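Protlow is looking for people to record household tasks at home

Posted 11 June 2020
Paid, part-time, own hours
Project name: Stetance

We need people to carry out ordinary tidying and sorting jobs using a pair of hand-held grippers. The grippers record how you move, and the recordings are used to teach robot arms to do the same jobs. You do not need to know anything about robots.

What you will do
Each task is short and is repeated many times with the items laid out differently. You work with one gripper in each hand. You will get a written task sheet and a practice session with our Brorberg office before you record anything that counts. The current set is small items and boxes: bracelets, a bed, an open shoebox.

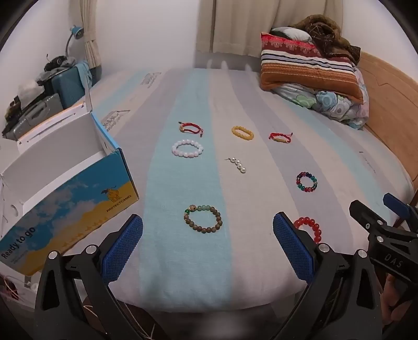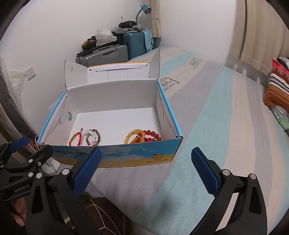
Jolien Van der Linden writes: I did the first round last year and would tell anyone applying to go slower than feels natural. Thin cords and loose strings of beads need a narrow grip and a straight lift. My wrists were tired for the first 5 sessions, then I got used to the weight. Ask for the smaller handles if you have small hands.

What we ask for
Good use of both hands
A room with steady light and a bed or large table
At least 2 free hours at a stretch
Willingness to repeat a take when the recording is rejected
Age 18 or over

Pay and terms
The full set pays 1795 euros, in two parts, the second when the last recordings are accepted. Most people need about 5 weeks. Equipment is lent free of charge and sent back to the Arruda depot in the same case. Please keep faces, letters and bank papers out of view while recording.

How to apply
Fill in the form on the Stetance page. Tell us which hand you write with, what hours you are free and whether you share the room. We will reply to everyone. The next round starts in September.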